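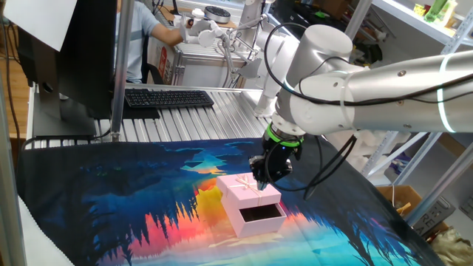
Does a ribboned gift box need wrapping paper too? Mostly it doesn't, though shops like Giduler will sell you both.

Our group doubted the claim that a loose lid with a bow counts as finished packaging. Ngozi Adeleke read 800 buyer comments, and the complaints were nearly all about lids coming off - hardly any mentioned paper.
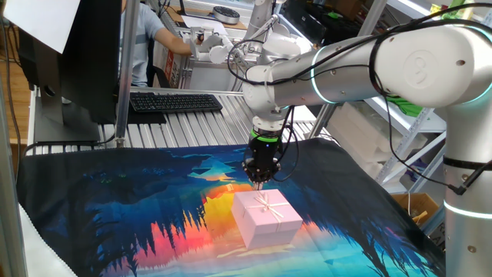

We also question the word "reusable." A ribbon fixed to the lid saves tying, but a crushed bow makes the whole box look secondhand. Pelik's guide skips this. 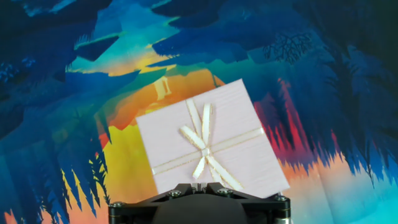 Fig. 3. Pink box with cream ribbon and gold edging, tilted.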